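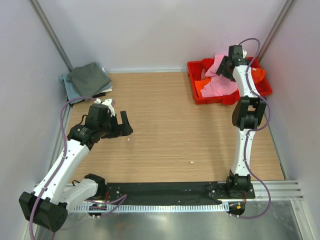 Folded stack at back left, red tray with the pink and orange cloths at back right.

Cloth folding, second revision
13 November 2021
Filed under: laundry, storage

The first version of this post went up in January and described a fold in quarters. I have since dropped it. The quarter fold is fast, but the stack it makes leans as it grows, and at the height I need it slides when a cloth is pulled from anywhere but the top. Two readers wrote to say the same thing. The notes below replace the old ones, which I have left up for the comments.

Scope first. These are small household cloths, the kind used for counters, dishes and dusting. Towels are handled separately and so are napkins. I own 23 cloths at present. Most came from two multipacks from the Levitz store in Candurdale, and the rest are older and slightly bigger. The mix of sizes caused more trouble than anything else, as will become clear.

The tray

Everything unfolded goes into one shallow tray. The red one is plastic and rectangular, and it lives in the back right corner of the table, against both walls. I used a deep basket before. Cloths at the bottom of a deep basket stay there for weeks, and they come out with hard creases that the next wash doesn't fully remove. A shallow tray fills up quickly and then it has to be dealt with.

Cloths go in crumpled. I tried laying them flat in the tray for a month and gained nothing from it, as every cloth has to be opened out before folding anyway. A corner usually ends up hanging over the front rim, like the pink one does, and that corner is a good place to start. Take hold of it, lift straight up, and the cloth mostly opens under its own weight. If a second cloth comes up with it, lower both and pull the top one sideways. Shaking them apart throws lint over the table.

With two colors in the tray I clear one color before touching the other. Orange under pink means pink goes first.

The surface

Light wood, wiped before each session. A pale surface shows crumbs and thread ends, and I would not go back to the dark one. It also needs to be smooth enough that a cloth can be rotated in place without bunching. I had a rubber mat down for part of the spring. The cloth gripped it so well that every quarter turn had to be done by lifting, and the mat is now under the boot rack.

The fold

1. Put the cloth down in the middle of the table, care label facing up and at the near edge. Cloths without a label go down either way.

2. Smooth from the center outward with the side of the hand. Two passes. Pressing harder does not help with creases and stretches the hem on the older ones.

3. Bring the near edge to one third of the depth. Crease lightly.

4. Bring the far edge over it, stopping a finger's width short of the first fold. This gap matters more than the exact thirds. Without it the outer layer buckles when the strip is folded again.

5. Turn the strip a quarter turn.

6. Fold in half, away from you, so the closed end is nearest.

7. Press once and move it to the stack, closed end forward.

The result is a block of six layers with one clean edge. Three folds in total, against two for the quarter fold. I timed both over several evenings and the difference was small enough that I stopped timing.

For the larger cloths, step 6 becomes a fold in thirds. The block comes out thicker but close to the same footprint, and the footprint is what keeps the stack square. Anyone with cloths all from one pack can skip this.

The stack

Folded cloths go at the back left, in the opposite corner from the tray. Work moves right to left. A left-handed folder may want it mirrored, although I have not tested that and my own preference could easily be habit.

The rules for the stack are few. Larger cloths at the bottom. Closed ends all facing the same way. New cloths go under the old ones when the stack is returned to the drawer, so that the same four do not get all the wear. I ignored this last rule for most of last year, and it shows in the hems.

Drawer fit

The drawer is a Brurley unit, 138 mm clear inside. My stack as a single pile is taller than that, so it is split in two and the halves sit side by side. Compressing it to fit is possible and I advise against it. The drawer catches on the top cloth when opened, pulls it over the back, and eventually you find out where the missing ones went. I recovered two this way.

I also looked at storing the cloths on edge, file style, with the closed ends up. It works well while the drawer is full. Once a third of them are out, the remainder slump, and the divider needed to stop this takes up the space of several cloths.

Rejected methods

Rolling. Compact, but rolls of different-sized cloths do not sit together, and they unroll in a shallow drawer.

Folding board. I cut one from stiff card, following the Mohamedi pattern that was going around the laundry forums (post 2919 in the long thread, for those who want to find it). It gives very consistent blocks. It also needs to be stored somewhere, and setting a cloth up on it takes longer than folding by eye. For shirts I would consider it.

Not folding at all. I ran this for two weeks with the tray as permanent storage. It is a perfectly reasonable system for a person with few cloths. In my case the tray overflowed, and I kept choosing from whatever lay on top.

Open questions

The thin cloths still curl at the free corners after step 3. Folding them a little earlier after drying seems to reduce it, but I have no proper comparison yet.

I am also undecided about sorting by color in the stack. At the moment they go on in the order they leave the tray, apart from the size rule. Color would make it easier to keep the floor cloths away from the dish cloths, which are currently told apart by a stitch in one corner – a method that works only in good light.

Replacement is the last item. Four of the older cloths have hems that no longer lie straight, and a fold based on edges does not suit them. They will probably move to the garage, and then the thirds variation in step 6 can go too. I'll update the steps if that happens. Comments on corner curl are welcome, preferably with the cloth dimensions included.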